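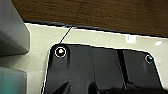 News / Workplace Interiors / Fit-Out

Indov releases Zandik kitchenette layout for shared workspaces

7th July. Indov has released Zandik, a standard layout for staff kitchenettes in offices and shared workrooms. The layout covers upper and lower cabinets, a single countertop run, sink position and wall-mounted dispensers. It replaces the layout sheets the company has issued to installers separately for each project.

Zandik uses one straight countertop with the sink set at the center. Upper cabinets are divided into two banks, leaving open wall above the sink and faucet. Paper towel and soap dispensers go on this section of wall, where they can be reached and refilled without opening a door. Lower units are a mix of cabinets and drawers in the same white finish as the uppers. Door handles are black vertical bars. Where two doors meet, the handles are placed side by side.

The area to the left of the sink is assigned to a dish rack. Dish soap and drinking glasses are kept on the right. The sink, faucet and drain connections can be replaced without removing the upper cabinets.

A separate section of the layout deals with work surfaces next to the kitchenette. It lists speckled off-white and dark wood finishes and sets out how edge strips should be fitted where two surfaces meet. Strips must be continuous along the full length of the joint, with no step that would catch a cloth during wiping. The clear floor depth in front of the lower cabinets is set at 1,000 mm.

Indov tested the layout at 11 sites, starting in January. Installers returned 549 inspection entries, covering door alignment, sealing at the back of the counter, dispenser height and drawer travel. Two changes followed. The soap dispenser was moved closer to the sink, and the fixing points for the upper cabinets were revised for use on lightweight walls.
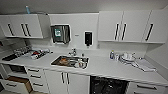

Sutitz, which fitted the layout at one of the test sites, said that dispenser positions had previously been left to the installer and were often decided after the cabinets were already up. Having them on the same drawing as the doors saved a second visit, the company added, although it would like to see more options for narrow rooms.

Cabinet parts for Zandik are supplied by Bailly. Hinges and drawer runners carry a 10-year warranty. Layout drawings, cutting lists and fixing instructions are available to registered installers from Indov on request. A version for corner rooms is in preparation.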